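Umura Home Help > Cookware > Nonstick

Small nonstick pan, food catches on one side only -- pan or burner?

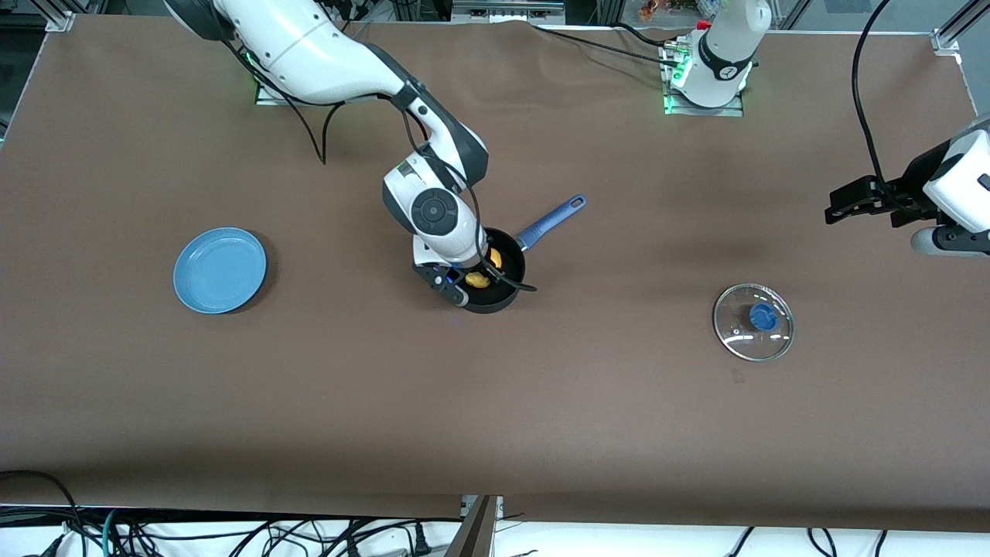 Asked Apr 25, 2018 by flarkier_26

I have a small black nonstick frying pan with a long blue handle, and a glass lid with a blue knob that I use on it. Bought in February, used most mornings for one or two eggs. For the last couple of weeks the egg has been catching on the side nearest the handle. The far side releases fine with no oil at all.

Stove is an electric coil, small front burner, set a little under medium. Washed by hand with a soft sponge. I use a plastic turner. No visible scratches when I tilt the pan under a lamp. I have already tried a paste of baking soda and water, left on for 26 minutes, no change.

Is the coating gone on that side, or is something else going on? I would like to keep the pan if possible. Second question: the lid has a metal rim and I can't get the brown line out from under it.

2 answers

Answer 1 -- posted by Kwak

throw it out. nonstick is disposable, they all go sooner or later. get cast iron

Answer 2 (accepted) -- posted by sumton_kitchen

Check the burner before you blame the coating. Rotate the pan 180 degrees so the handle points the other way and cook one egg as usual. If the sticking moves to the other side of the pan, the heat is uneven. If it stays by the handle, it is the pan.

For uneven heat, set a level on the coil. Coils get knocked out of their drip bowls and sit tilted, and then a light pan only touches on one side. With the burner off and cold, lift the coil slightly, pull it straight out, clean the terminals with a dry cloth, and push it back until it sits flat. Also put a straightedge across the bottom of the pan. Thin pans warp if they go from the stove into cold water.

If it is the pan, the usual cause is a film of baked-on oil. It is nearly clear and you will not see it under a lamp. Cooking spray is the worst for this. Baking soda paste at room temperature does very little to it. Fill the pan halfway with water, add 2 tablespoons of baking soda, simmer for ten minutes, let it cool on the stove, then wipe with a soft sponge and dish soap. Dry it and rub in a few drops of oil with a paper towel. Repeat once if needed. If it still catches after that, the coating is worn and Kwak is right about replacing it, though I would not go to cast iron for one egg.

For the lid: soak it upside down in warm water with a little dish soap overnight, then run a wooden toothpick along the edge of the rim. Don't pry the rim. Take the knob off if it has a screw on the underside, there is usually grease under it too.

Comment from flarkier_26: Rotated the pan, sticking moved. Coil was sitting high at the back. Reseated it and the last two eggs came out clean. Lid is soaking.

Comment from sumton_kitchen: Good. Recheck it after you clean the drip bowl, they shift again.

Viewed 2842 times. 48 people found this helpful.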